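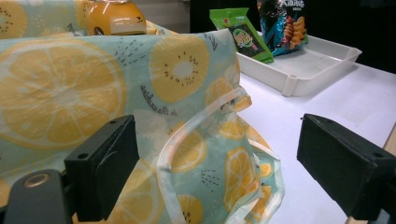 Citrus print on pale mint green, folded.

Grokska: reusable bag wear records
Version 7

Grokska is a table of wear records for cloth shopping bags, kept by Hatice Canpolat and Umut Kılıçarslan. One row is one bag in one month. Files are UTF-8, comma separated, with a header row.

Fields
bag_id: text, never reused
height_mm: whole number
print_loss: 0 to 20
seam_state: sound, pulled, open
note: free text, may be blank 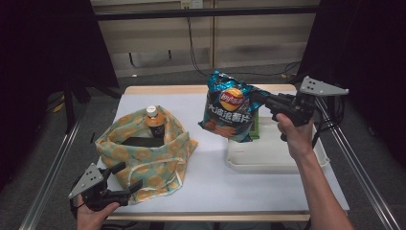

Height is measured with the bag empty and pressed flat. Values taken in use are rejected on import. The sides of a soft bag slump outwards even with a bottle standing in it, like the mint-green one on the table, and two readers will give different figures. Width has the same problem and was dropped in version 2. 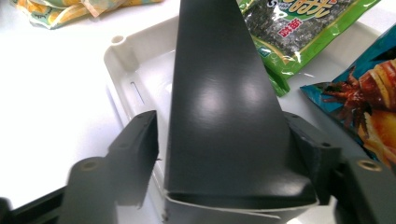 Matt dark grey surface with faint scuffs and scratches.

Known faults
Rows for July lack seam_state. Bag 17 was entered twice; keep the later row. Hard goods share the print_loss scale, where it means surface scuffing.

Corrections to Maricica Ene.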